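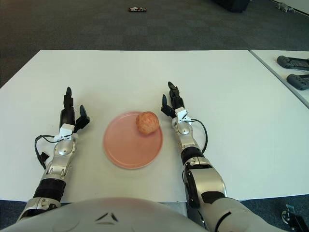
Long boxes, longer evening

4 min read

Still up, still in my coat for some reason, and the living room floor is covered in comics. I was only going to look for one issue. I should know by now how that goes!

What I wanted was the Marneo where she loses the ability to hear lies. I've been thinking about that story since breakfast, when I was standing at the counter waiting on the kettle and it just dropped into my head, the whole first page of it. She's at the ferry dock, everyone's talking, and for the first time since she got her powers all the word balloons are the same plain white. No yellow ones. I must have been eleven when I read it and I remember turning back to the issue before to check whether the printer had messed up.

So after dinner I pulled the boxes out of the hall closet. It was in the second box, behind a run of Harbor Patrol I don't remember buying, and it's in worse shape than I thought. The staples have rusted and left little brown marks on the center pages. I read it sitting on the floor with my back against the radiator, which was a mistake, because then I read the next one, and the one after, and now my back hurts.

They hold up better than I was afraid they would. The dialogue is pretty clunky (she explains her own powers out loud while falling off a building, twice) but the idea is so good. Marneo can hear a lie as a second voice under the first one, and the second voice says the true thing. That's all she's got. She can't fly, she can't punch through a wall, and in the early issues she gets beaten up a lot by people who are being completely sincere about wanting to beat her up. I love that. Later on they gave her the glass armor and the sonic thing and I lost interest, and so did a lot of readers, I think, going by the letters pages.

Speaking of which -- I found the letter! Issue 148, bottom of the left column, a very cross note from one Aatos Suominen complaining that the city of Sondmont had a river in one story and a canal in the next. I used to think he was the funniest man in the world. He wrote in constantly. He had a letter about the bus routes. He had a letter about Doctor Lại's lab being on the fourth floor when the building plainly had three. The editors always answered him very politely and you could tell they were scared of him. Tonight I read it again and you know what, he's right about the canal. It's a canal in every issue up to then. I went and checked five of them. I've turned into him.

And Lại! I'd forgotten how much I liked Lại. When I was a kid I thought she was boring because she never fought anybody, she just stood there in the lab coat and told Marneo to get some sleep. Reading it now she's the best thing in the book. There's a page where Marneo asks her if she's afraid, and Lại says no, and the yellow balloon underneath doesn't say yes. It says "I have to feed the cat." I laughed so loud I worried about the neighbors. Then I got a bit teary, to be fair. It was late and I'd had toast for dinner.

The bad guy stuff is weaker. Morkberg is supposed to be this big terrifying presence, a man turned into a walking iceberg, and he's drawn differently every single time he shows up. Sometimes he fills the harbor and sometimes he can fit in an elevator. In issue 324 he has a hat. I do remember having nightmares about him, though, mostly about the noise, that long KRRRRK lettered right across the panels. I said it out loud tonight and it still sort of works.

I'm missing a big chunk in the middle. I'm not going to go looking for them. (I looked a little. Someone wants 556 dollars for a stack with water damage, so no.) I think I gave some of mine away when I moved the first time, and I have a bad feeling the Sondmont flood story was in that pile, the two-parter, which would really hurt. There's one more box at the back under the vacuum that I haven't opened. It's heavy and the tape's gone brittle.

Things to get: new bags and boards, the backing cards in these have gone yellow. A plastic tub with a lid for the worst ones. Something for my back.

I also want to write down, before I forget, that the last page of the ferry story isn't how I remembered it. I was sure she got her hearing back right at the end. She doesn't. She walks home along the canal and buys an orange from a guy, and he tells her it's sweet, and she has to just decide whether to believe him. Then it says continued next month, and I don't have the next one.

Ten past one now. The floor can stay like this until tomorrow, I'll step around it.

We use cookies to remember your settings. By continuing to browse you agree to our cookie policy.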